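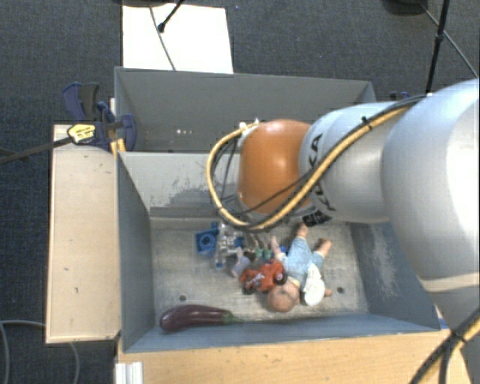 Will the robot take Mum's job, asks a reader from Brellham, whose mother packs orders in a toy warehouse. It's a fair question, and plenty of grown-ups ask it too. The short answer is that the robot takes some of the jobs inside the job. The longer answer is the rest of this page.

What is a robot arm for?

A robot arm has joints, a bit like your shoulder, elbow and wrist. Motors turn the joints and a computer tells the motors how far to go. Power and signals travel along cables, and many arms carry some of these on the outside. A robot arm can be bolted to one spot and work there all day.

Picking things out of a bin sounds easy. You do it whenever you dig through a toy box. For a robot it is one of the harder jobs there is. A baby doll has arms and legs that stick out. A toy eggplant is smooth and shiny. Things lean against each other, and if you grab one, its neighbour might move as well. The robot has to work out where one toy stops and the next one starts, and then choose a place to grab.

People learn this as babies, by dropping a lot of things. Robots need practice too, and someone has to set the practice up.

A warehouse called Ostside

Ostside is a warehouse that sends out toys and games. It keeps 1572 different kinds of item on its shelves. On a busy day in June it can send out 3000 parcels.

Before the robots came, pickers walked up and down the aisles with a trolley, found each item and carried it back to the packing benches. They walked a long way every shift. They also bent down to the low shelves over and over, which made their backs and knees sore.

Now Ostside has 6 robot arms, in an area the workers call Lokora. Bins come to the arms on a moving belt. An arm lifts out an item and puts it in a second bin, and that bin goes on to the packers.

The arms don't handle everything. Ostside has tried them on all its items, and 673 kinds are still picked by people. Thin plastic bags are on that list. So are soft toys with long fur, and anything that breaks if it's squeezed too hard.

What changed for the workers?

Some pickers became robot minders. A minder watches several arms from outside a safety fence. When an arm gets stuck, the minder stops it, waits for the light to turn green, and goes in to sort out the bin. Minders had two weeks of training, with pay.

Some people like the new work because their legs don't ache at home time. Others miss walking around and chatting in the aisles. Minding can be dull when nothing goes wrong, and noisy all the time.

There are fewer picking jobs than there used to be. Ostside didn't sack anyone when the arms arrived, but when some pickers left, it didn't hire new ones. In other workplaces people have lost their jobs to machines, and that can be very hard on a family.

Who decides?

The owners decide whether to buy robots. Workers can have a say as well, often through a union, which is a group of workers who speak up together. At Ostside the workers asked for slower belts on the night shift, and they got them. They also asked for a quieter lunch room. They're still waiting for that one.

Words to know

Automation: using machines to do work that people used to do.
Picker: a person or a robot that takes items out of a bin or off a shelf.
Shift: the hours a person works in one go.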